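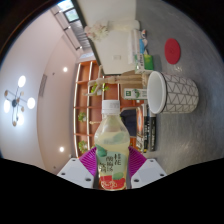

How to fix sideways frames and a drifting gripper width before you train

I've been cleaning up handheld gripper recordings for a while now, and the same two problems eat most of my time. One is orientation (the camera thinks down is somewhere it isn't), and the other is the finger opening, which slowly wanders away from the true value over a long session. I do all of this in Narnodel, but the steps carry over to pretty much any tool that lets you run a script per episode.

What you need

A folder of raw episodes, the calibration file for your fisheye lens, and the log from the motion sensor. If you don't have the sensor log you can still do the second half.

Step 1: Find gravity before you find anything else

Please don't start by rotating the video! I did that for months. The wrist rolls all the time, so a tilted view is often perfectly fine data, and if you level the pixels without touching the poses you've broken the link between them. Leave the images alone and fix the world frame.

Open the sensor log and average the accelerometer over a stretch where the tool is sitting still. That gives you the up direction. Then rotate the whole trajectory so its z axis lines up with it. In Narnodel it's one setting, align_gravity, and it's off by default (grr).

To check it, plot the height of the tool over one pick and place. It should go up on the lift and come back down on the place. If your lift shows up as a slide along x, the alignment didn't take.

Step 2: Mask the part that never moves

With a wide lens there's always a dead black area at the bottom and in the corners. I paint one mask per camera and reuse it. Feature trackers love the hard edge where the black starts, and they'll happily tell you the tool is standing still while it's swinging across the room. Keep the fingers in the mask for tracking, but take them back out for training – the policy needs to see them.

Step 3: Recover the finger opening

My pads are magenta, so I threshold on hue and fit a line to the inner edge of each one. Undistort the points first, then measure between the lines. Map that to millimeters with two known positions: fully closed and fully open. On my setup, fully open is 82 mm.

Clear bottles are the annoying case. The pad color bleeds through the plastic and the threshold grabs some of it, so the gap reads too small. I drop any blob that isn't touching the finger plate, and that cleared up nearly all of it. On my last batch of 73 episodes, 9 still needed a hand fix.

Step 4: Label contact and release

I mark contact when the opening stops shrinking for a few frames, and release when it starts growing again. Smooth the signal a little first, or you'll get a flicker of fake releases during a firm grip.

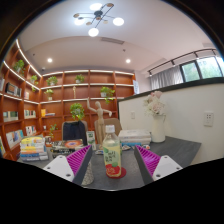 Veerle Van Damme wrote in to say that she uses the motor current instead on her Henao arm, and that for her the release comes out a couple of frames earlier than with the width signal. Fair point, and if you have current, use it. My handheld tool has no motor at all, so width is what I've got.

Step 5: Replay before you export

Run the cleaned trajectory as a ghost next to the original and scrub through it at half speed. I look for jumps at the start and the end, where tracking tends to be weakest. Trim those. Then export, and write down which mask and which calibration file you used, in the same folder as the episodes.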